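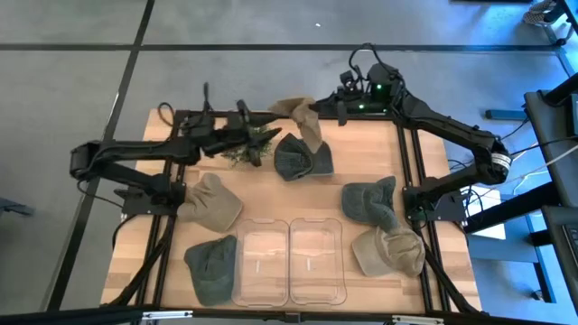 Slide 1. Khaki and dark green caps, with clear plastic trays on the table.

Good afternoon, thanks for staying past lunch. I'm Neelam Chaturvedi and I look after small stock at Prurkora. The talk is on caps, mostly, and how to sort and pack them so they come out fit to sell. Fifteen minutes, then questions.

Start with the numbers. In August the Abu Hammour shop sent back 162 caps. We could put 54 straight on the shelf. The rest had a crushed crown or a creased bill and needed work first. Most of that damage came from the box.

(Pause. Ask who here packs caps bill to bill.)

Sort by color before anything else. Khaki and dark green look far apart on a screen, but at the end of a shift people drop one on top of the other and move on. Keep one pile for each color and leave a gap between them.

Next, the crown. Fabric caps fold where you hold them. Pick one up by the middle and it twists. Hold it by the bill, put your other hand inside, and push the crown out before you set it down. Modupe Ogunleye timed this for us on a Thursday morning. It added 50 seconds to a full tray, and I can live with that.

Nesting: crown inside crown, bills all pointing the same way. Don't fold the back panel in to save room. Raed Yammine will disagree with me on this, and he can have the microphone at the end.

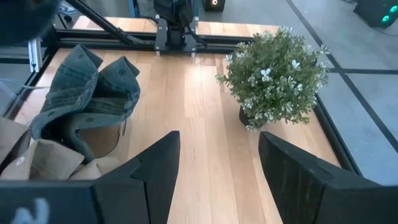

Clothing is the other half of the problem. Denim is heavy and stiff at the seams, and if it goes into a box on top of caps, the caps lose. Give denim its own box. If you have to mix, denim goes on the bottom, folded flat, with the caps above it. A jacket stuffed in by the collar takes up twice the space and keeps its creases for days.

Display pieces go last — plants, loose greenery, anything that sheds. Bits of artificial grass get into the sweatbands and they are slow to pick out. Stand potted pieces upright and away from open boxes. Santosh Khurana at Nidadia wraps his in tissue up to the rim of the pot, and I have copied him.

(If short of time, skip to costs.)

Costs. We spent 80 dollars on trays and nothing else. Carla Masri has the order sheet if you want the sizes. See her at the back table.

Questions. Raed first.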